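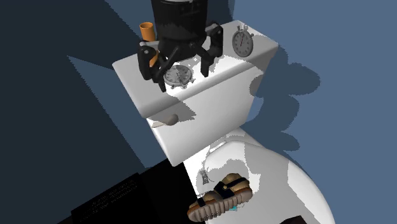 **Toilet keeps refilling every few minutes, do I need a plumber?**

Tank refills on its own, maybe 6 times an hour. Water bill went up in October and I'm on a meter. Renting in Gavedmont, landlord slow to answer. Anything I can try first?

*posted by billow_st, 6 Nov 2019*

**Yevdokiia Bondarchuk**

Most likely the flapper. Put food coloring in the tank, don't flush, wait 20 min. Color in the bowl = flapper leaks. Shut the valve behind the toilet, flush, unhook the old one, take it to the store so you get the same size. Snap the new one on, leave a little slack in the chain – too tight and it never seals. No plumber needed for that.

If no color shows up look at the water level. Should sit below the top of the overflow tube. Turn the float down if its too high.

**skollorar**

had this, was the chain stuck under the flapper. 2 min fix

**Stetsiuk116**

Call the landlord agian, in writing. Not your job to pay for parts. Mine took 300 off the rent after I sent him the water bills – took a while tho. Don't use those drop in bleach tablets either, they eat the rubber.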